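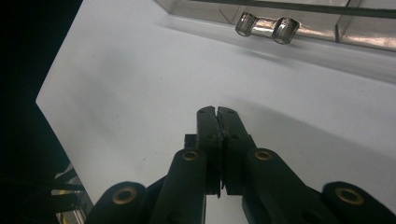
A closed gripper over a white work surface, with a clear plastic container and two small cylindrical pieces lying on their sides.

The Small Parts Are Still Ours

23rd April

Every few months someone asks me when the machines will be able to take over the bench work. They have usually watched a video of a robot folding a shirt or loading a dishwasher, and they want a year. I don't have one. What I can offer is an opinion from the shop-floor side, where I have spent most of my working life putting small things into trays and taking them out again.

My opinion is that machines can do more chores than they could, and fewer than the people selling them say. The chores they can do are mostly the ones where somebody has already done the hard part.

Take sorting. At Trundton, where I ran the packing benches, we had a machine that placed caps into trays at 600 an hour. It was good at it and it never complained. But the caps came to it down a track, one at a time, all facing the same way, and a person filled the track. When a cap went in upside down, a person took it out. We said the job was automated, and in a sense it was. We also kept two people on it.

Now take the same cap off the track and lay it on its side on a white table, next to a clear plastic box. Any new hire can pick it up on the first morning. For a machine, almost everything about that table is a problem. The box is transparent, so a camera may see the wall or see through it. Shiny rims throw back the light. A gripper hangs over its own work and puts a shadow where it needs to look. And a small round thing on its side may roll when it is touched, so the second try starts from a different place than the first.

None of this is news to people who build robots. They talk about it openly, and I respect them for it. The sales side is where it gets lost. Last September I sat through a Vestari presentation in which an arm moved 100 parts from one bin to another without a drop. I asked whether the parts could be mixed with a different size. They could, I was told, after some setup. I asked how long the setup took and got a phone number to call.

The home is harder again. A shop at least agrees on where the table is. In my kitchen the drawer under the stove holds lids, two graters and a bag of rubber bands, and it is never in the same state twice. A machine that needs 200 practice runs to learn one drawer has learned a drawer that no longer exists.

I don't say it can't be done. Two simple fingers and a hinge can hold a surprising range of things, and plenty of people get by every day with tongs. The hand is probably good enough already. What is missing is the part that notices a piece has slipped and does something sensible about it.

So when a vendor comes to your shop, I would ask to see the failures. Tip the parts out of the tray. Turn one over. Move the box a few inches to the left and see who walks over to fix it – then put that person's wages into the price.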